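Section 5: Folding Knitwear on the Bed

This section covers folding sweaters and other knit tops before they go into the Skulura under-bed drawer or the Bruveck closet boxes. Woven shirts are in Section 6. If you are setting up the drawer for the first time, fit the dividers before you start, so that you know the width you are folding to.

Before you begin

Use a flat surface larger than the garment with its sleeves spread. A made bed with a fitted sheet works well. Pull the sheet tight at the corners. Wrinkles under a fine knit will show in the fold.

Check that the garment is fully dry. Knits feel dry at the body well before the cuffs and the neckband are ready. After a machine wash, allow 48 hours on a flat rack.

Empty any pockets and close zippers and buttons.

CAUTION: Do not fold on a surface that has been treated with starch or spray sizing in the last day. Residue can mark dark wool.

Folding a long-sleeved sweater

1. Lift the sweater by two points at the top and let it hang over the bed. Let the weight straighten the body. Do not shake it.

2. Lower the bottom edge first, then lay the rest down, moving away from it as you go. The front should face the sheet.

3. Free both sleeves and smooth them out to the sides. Work from the shoulder toward the cuff with a flat hand.

4. Fold one side in toward the center line. Turn the sleeve down so it runs parallel to the side edge.

5. Repeat on the other side. The two sleeves may overlap slightly on thick knits.

6. Bring the hem up to the collar, then fold once more if the drawer needs it. Turn the finished piece over.
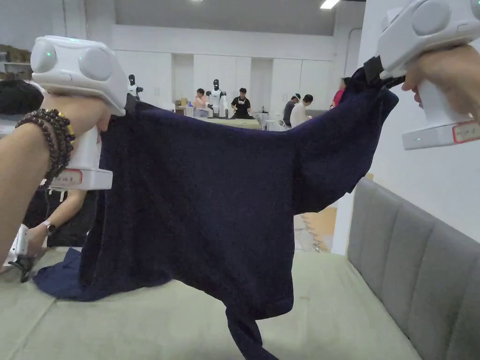
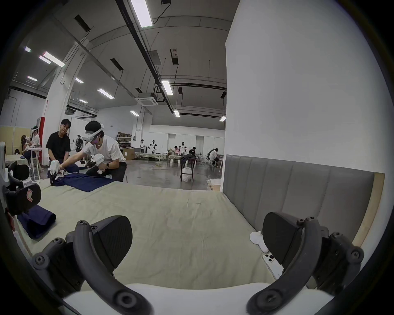
Note: Dark colors are hard to read under a ceiling light. If you cannot find the side seam, feel for it with your thumb at the underarm and follow it down.

Checking the size

The finished fold should be no wider than 20 cm for the standard Skulura divider. If it is too wide, open it back to step 4 and bring the sides in further. Do not press a wide fold into the slot. The edges will roll and the stack will lean.

Heavy cable knits will not reach this width. Store them flat in the bottom of a Bruveck box, one on top of another, with the collars at alternate ends.

Stacking

Place heavier garments at the bottom. Keep the folded edge toward the front of the drawer so that a single piece can be pulled out without opening the others. For wool, put one Kolev cedar block behind the stack, not between the layers.

CAUTION: Do not fill the drawer above the divider line. The runners can catch on loose fabric and tear it when the drawer closes.

If the fold does not hold

Slippery knits such as viscose may open on their own. Lay a sheet of tissue across the back before step 4 and fold it in with the garment. Replace the tissue when the seasons change. November is a good time for most households.

If a crease has set across the chest, hang the garment in a steamy bathroom, dry it flat, and start again from step 1.

Revised by Yuzhen Peng. Step order checked by Cornel Grecu.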